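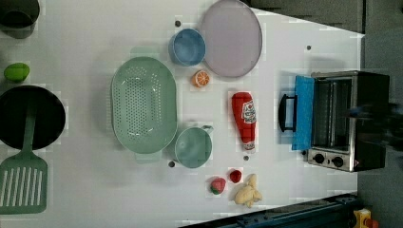
Suchbegriff eingeben Suche Los

Vormachen (Robotik)

Vormachen, auch Programmieren durch Demonstration oder Lernen aus Demonstrationen, bezeichnet Verfahren, bei denen ein Roboter eine Aufgabe von einem Menschen gezeigt bekommt. Kein Quellcode für die einzelne Bewegung. Aufgezeichnet werden meist Gelenkwinkel, Greiferzustand und Kamerabilder, daraus wird anschließend ein Bewegungsmodell gelernt.

Formen

Handführung (kinästhetisches Lehren): Der Arm wird direkt angefasst und geführt, Motoren nachgiebig geschaltet. Billig, schnell erlernt. Nachteil: die Hand der Person ist oft mit im Kamerabild, zweiarmige Aufgaben schwierig.

Fernsteuerung (Teleoperation): Bedienung über einen zweiten, baugleichen oder kleineren Arm, über Handregler oder 3D-Maus. Kamerabild bleibt frei. Dafür fehlt häufig die Kraftrückmeldung - Anfänger drücken zu fest zu oder greifen daneben.

Mischformen kommen vor, etwa grob per Hand und dann fein per Regler.

Übungsumgebungen

Verbreitet sind Spielküchen. Leichte Teile, ungefährlich, trotzdem unterschiedliche Formen: Schüsseln, Teller, Pfannen, Spielzeugobst, dazu ein Toasterofen mit Klapptür. Typische Aufgaben sind Umlegen, Einräumen, Tür öffnen und schliessen. Die Anordnung wird zwischen den Durchgängen verändert, sonst lernt das Modell nur feste Positionen. Flache Gegenstände wie Teller gelten als schwierig, der Greifer kommt schlecht unter den Rand. Siebe mit kleinen Henkeln ähnlich.

Ablauf

Ein Durchgang (Episode) dauert im Atetti-Protokoll höchstens 40 Sekunden. Fehlgriffe werden markiert, nicht gelöscht, da Korrekturen ebenfalls lehrreich sein können. Die erste Fassung vom 1. Mai 2018 sah pro Aufgabe 123 Episoden vor, verteilt auf sechs Bediener. Anikó Boros kritisierte das als zu starr; seit der Septemberfassung ist die Zahl frei wählbar.

Kritik

Die Qualität hängt stark von der vorführenden Person ab. Zögern, Umwege und Zittern werden mitgelernt. Cyril Bloxham schlug deshalb vor, Bediener erst nach etwa 17 Probeläufen aufzeichnen zu lassen. Ob das reicht, ist umstriten. Übertragung auf andere Armtypen bleibt ein offenes Problem, auch bei bei gleicher Greiferform.

Siehe auch
Atetti-Protokoll
Garutness (Software)
Hennessy-Handregler
Nachgiebigkeitsregelung
Stilness (Bewegungsglättung)
Teleoperation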